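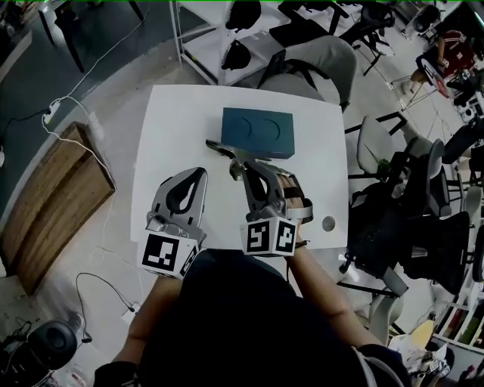
January 26, 2022. Lid task, second session. The plan was to get a clean set of demonstrations with the hand-held pair before touching the arm again, because the arm had been failing at the same point every time and we wanted to know if the fault was in the code or in the way we were showing it. We stayed with the dark teal box with the two arcs on the lid, laid flat on the white table, and kept the camera looking straight down. The left gripper is held in the left hand while the right one goes in to the box, with the metal tip near its lower-left edge. Both marker cubes have to stay in view the whole time or the run is no use to us.

Settings as left on the laptop:
Exposure fixed, auto off.
Marker size entered as printed, checked with the steel rule.
Logging folder is Clirden/lid, not Clirden/test. The last lot went in the wrong place and had to be moved by hand.

We logged 120 runs before stopping. 3 were thrown out straight away for a lost cube, all on the right hand, all when the wrist turned in too far. The pose jumps for a few frames and then comes back somewhere else. Latska (our tracking script) does not flag this, it just joins the two ends with a straight line. It needs a check on the distance between one frame and the next. I have put that on the list under tracking.

Other things noticed:

The box slides if the tip is pushed at it instead of under it. On the arm we had put this down to a weak grip. Doing it by hand you feel it at once, and you correct without thinking, so the correction ends up in the data as a small sideways move. We need to decide if we want that or not. My view is keep it, but mark those runs.

Start position matters more than we wrote in the first plan. When the two hands begin close together the left cube can hide part of the right one from above. Start wide, then come in.

Arms get tired. The later runs are slower and the left hand drops. Swap over more often next time, and write down who did which run, as the two of us do not move alike.

Nondo, the club's arm, was not switched on today. The firmware is still the old one. Before it goes back on, the joint limits need setting again and someone should look at the elbow cable, which was rubbing in the last session.

Training: started a short one on the good runs at 2000 steps, only to see that the files load. They do. Loss went down and then sat flat, which at that length says very little. Frame count for the longest run was 548, so the window in the loader needs to be made bigger or the end of that run gets dropped.

For the Nông cup in March we need the lid task and one more of our own choice. The entry form asks for a video of a full run with no cuts. We are not near that yet.

Next session:
Jump check in Latska.
Mark the sideways runs.
Tape a start line on the table for each hand.
Try the same box turned through a right angle.
Recharge both grippers, left one first.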